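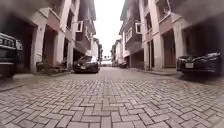

Member reply, Clernia: The proposal overlooks the matter of drainage. Before the association takes a position on replacing the block paving in the residential lanes, members should ask how the surface water is to be carried off once the joints are gone. A continuous surface sheds everything to the edges, and several of our ground-floor openings sit level with the street.

Residents' Forum > Streets and Public Works > Resurfacing of the residential lanes
Thread status: open to registered members
Opened January 22, 2019

drokgate_lanes
The reply from Clernia has been placed at the head of the thread because it had the most responses. For those who did not see the original notice, the text is repeated in this post.

The district office has invited comment on two options for the lanes between Aasen and the lower end of Drokgate. Option A is to lift the existing blocks, renew the bedding, and lay the same blocks again. Option B is to remove the blocks and apply a continuous surface. Written comments are accepted until the end of July. The association may file one joint comment, and individual households may file their own. The joint comment should state a preference and the grounds for it.

Members are asked to keep to the subject. Parking permits have a separate thread.

pavior_north
I support Option A. Paving units laid in a herringbone pattern lock together under turning wheels, and for that reason the pattern is commonly chosen where vehicles and pedestrians share a surface. When a utility company needs to reach a pipe, the blocks can be lifted and put back. A continuous surface must be cut, and the patch is visible for as long as the surface lasts. We have seen this at the Witavholm end, where the water main was reached 3 times in a single winter and the road now resembles a quilt.

I would also ask that the joint comment request a written reinstatement standard. Contractors should be required to return the blocks to the same pattern and the same level, with the joints properly filled.

aasen_household
I respectfully disagree with the post above. The argument about reinstatement assumes that contractors put the blocks back correctly. In my experience they do so on the first day and the blocks have settled by the second month. My mother uses a walker. A raised edge of the width of a finger is enough to stop a front wheel, and she has twice had to be helped by passersby. A continuous surface has fewer edges. For residents with limited mobility, that consideration should come before appearance.

Clernia
The concern is a fair one and I do not wish to dismiss it. My point was limited to water. Sand-filled joints of the ordinary kind do not take in a great deal of rain, but they take in a little, and the texture slows the rest. If the office prefers Option B, it should be asked to publish levels and the position of every inlet before work begins. I have bailed out a garage once and do not intend to do it again.

lower_lane_17
Does anyone hold a copy of the cost sheet? The notice mentions a contribution from each household but gives no amount. I telephoned the district office and was told that the figure was "under review."

drokgate_lanes
The cost sheet was attached to the first notice and was later withdrawn. The version I kept shows a household contribution of 400 for Option A and no household contribution for Option B. I would caution members against relying on it, as the withdrawal may mean that the figures were in error. The association has written to request the current sheet.

lower_lane_17
Thank you. That changes the discussion considerably. Some households on this lane cannot find 400 at short notice, and a joint comment in favor of Option A should say how they would be protected. I am not opposed to the blocks. I am opposed to a preference being filed by those who can afford it on behalf of those who cannot.

pavior_north
The previous member raises a proper objection. I would be content for the joint comment to support Option A on the condition that payment may be spread over several years. It would be useful to set the sum against future maintenance as well. The blocks themselves are seldom what fails. The bedding fails, and the blocks go back on top of new bedding.

old_records
A point of history may be of interest. The lane to the chapel at Drokgate is entered as a paved way in the parish survey of 1681, and the entry complains of standing water "to the hurt of them that live low." The present blocks have no connection with that paving, of course. They were laid in 2000, when the lanes were rebuilt, and replaced a tarred surface that few people remember fondly. I mention it in case any member intends to argue that the existing blocks are of historic value. They are not, and the office would be right to say so.

aasen_household
I am grateful for that. The word "heritage" was used several times at the last meeting, and I could not see the basis for it.

old_records
Character is a different argument from heritage, and a reasonable one to make. The change in feel between a block surface and a smooth one tells a driver that he has entered a place where people walk. I would only ask that the two arguments be kept separate in the comment.

quiet_corner
With respect to the members favoring Option A, no one has yet mentioned noise. Tires on blocks are louder than tires on a smooth surface, and the sound is carried between facing walls. My bedroom is on the street side. The delivery vans begin before six. I have asked the office on two occasions whether any measurement has been made and have had no answer.

pavior_north
Noise depends a good deal on speed. At walking pace the difference is small. If drivers observed the limit, I doubt that the surface would be much of an issue.

quiet_corner
They do not observe the limit. I would invite the member to stay a night at my address.

Clernia
May I suggest that the comment deal with speed as a separate request? Whichever surface is chosen, a lower limit would serve the households concerned about noise as well as those concerned about safety. It would also be easier for the office to grant, as it requires signs and little else.

aasen_household
I could support a joint comment on those terms -- a lower limit, published drainage levels, and a firm tolerance for raised edges -- provided it states plainly that members were divided on the surface itself. If it expresses a preference for Option A without recording the division, I will file separately.

drokgate_lanes
The following wording is offered for consideration.

"Members of the association hold differing views on the choice of surface. Those favoring Option A refer to ease of repair and to the character of the lanes. Those favoring Option B refer to access for residents with limited mobility, to noise, and to cost. Members are agreed in requesting that drainage levels be published before work begins, that a tolerance for raised edges be written into any contract, that a lower speed limit be considered, and that no household be required to pay its contribution in a single sum."

Amendments should be posted in this thread. Private messages will not be taken into account.

lower_lane_17
I ask that "be considered" be replaced with "be introduced." The office considers a great many things.

quiet_corner
Seconded. I would also add a request for a noise measurement on both types of surface.

pavior_north
I have no objection to either amendment, although I regret that the association will not state a preference. I intend to file my own comment in support of Option A and will post a copy here.

drokgate_lanes
Both amendments have been entered. The revised wording will be posted once the current cost sheet has been received. Members who wish to see the withdrawn version may request it at the association desk during opening hours.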